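Updated April
By the office of Lurka, Wirkthorpe

About Lurka

Lurka is a property care company with its main yard in Wirkthorpe and a smaller one in Pultau. We take care of the outside of buildings: lawns, paths, stone edges, gutters, downpipes, and the lower part of the walls. Our customers are housing associations, schools, small clinics and some private owners. At present we look after 225 properties.

The company started as a gutter cleaning business under the name Cieślak. The old name is still painted on the gate in Pultau, and older customers still use it on the telephone. We answer to both names. When the lawn work was added, we took the name Lurka for the whole company, and the Cieślak crew became our gutter and roof edge department. Many of the people who worked there at that time are working with us today.

How we work now

Four seasons ago we began to use robot mowers on the larger lawns. Before this, mowing took the biggest part of the week from May until September, and the other work had to wait. Gutters were cleaned when they were already overflowing. Weeds along the walls were removed one time in the summer, in a hurry, when a customer had complained.

The robot mowers stay on the property and cut a little every day. They return to their charging station by themselves. A worker visits each lawn on a fixed round, checks the blades, cleans the wheels, and looks at the messages the machine has sent. On small or divided lawns we continue to mow by hand, and also on slopes, where the machines lose their grip after rain.

The second change was the route planning. In former times the foreman wrote the plan for the next day on a board, and it was mostly the same plan as last week. Now a program makes the proposal for the routes in the night. It knows the weather forecast, the last visit to each property and the reports from the crews. For the gutter department it works with 326 inspection points, which are downpipes and roof corners where we had trouble in the past. In a number of these points we have placed a small water level sensor, which sends a message if the water does not run away.

The program only makes a proposal. At 6:30 in the morning the crew leader looks at it together with the crew and can change it. This was a request of the workers, and we are glad that we listened. In the first months the program sent one crew from Wirkthorpe to Pultau and back again two times in the same day, because it did not understand the closed bridge. The crew understood it immediately.

What has changed for our people

When the first mowers came, many colleagues were worried about their jobs. This was a fair question and we had to answer it in writing. The agreement says that no person in the permanent staff loses the job by reason of a machine, and that the hours which become free go to work that we did too little of before. The agreement was renewed last winter with the same words.

The work has become different, and some parts were not easy. A person who has mowed for twenty summers knows his lawns very well, and it is strange for him to come to a lawn that is already cut. Some colleagues told us that they missed the quiet hours on the ride-on mower. Others had back pain from the vibration and were happy to stop. Two of our mowing workers learned to repair the machines and now run the workshop in Wirkthorpe. Another group moved to the wall and path work, where much more time is given than before.

There is also more screen work. Every visit is reported on a phone, and in the beginning the form had so many fields that people filled it in at the kitchen table in the evening. This was wrong, and it was our mistake. The form is now short, it can be spoken in place of typed, and it is filled in during paid time. The position of the phone is used for the route and is deleted at the end of the shift. It is not used to compare how fast people work.

The winter has changed the least. Clearing snow and spreading grit is done as it always was, with shovels, small tractors and an early alarm clock.

Work close to the wall

Most of the damage that we find on buildings begins low down and close to the wall. Leaves collect at a downpipe, a joint in the pipe opens, soil is washed onto the stones, and after some time plants grow there and hold the water. A mower does not reach this strip, and the sensor only tells us about the water inside the pipe. For this reason we still walk along the walls on foot, with a hand scraper, a brush and a bucket.

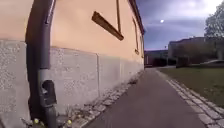
Drainpipe, wall plinth and cobblestone border beside an asphalt path. The strip at the foot of the wall is cleared by hand.

On a wall round our workers check the fittings on the pipe, the joints between the plinth panels and the condition of the stones. Loose gravel is swept back. Weeds are pulled out with the root where it is possible, and we do not use chemical products near the wall. If a customer wishes to keep some flowers, we write this in the property card and the crew respects it. Small repairs are made on the same visit. For larger ones we send the customer a short report with a price, and the decision is his.

The time for a wall round is fixed by the crew leader. The planning program is not allowed to shorten it. We tried the other way for one season, and the reports came back faster but with less inside them.

Training and applying

New colleagues begin with a month in which they go with each department: mowing service, gutters, walls and paths, workshop. Knowledge of machines is not required. We teach it in paid hours, in small groups, and the instructions are printed in large letters and in several languages, as many of us came to Wirkthorpe from other countries.

We are looking for workers for the wall and path crew in Pultau, and for one person in the workshop with some experience in electrical repair. Please apply at the yard or by telephone, between 7:00 and 15:00. A written application is welcome but it is not necessary. You can also come along for a trial day, which is paid.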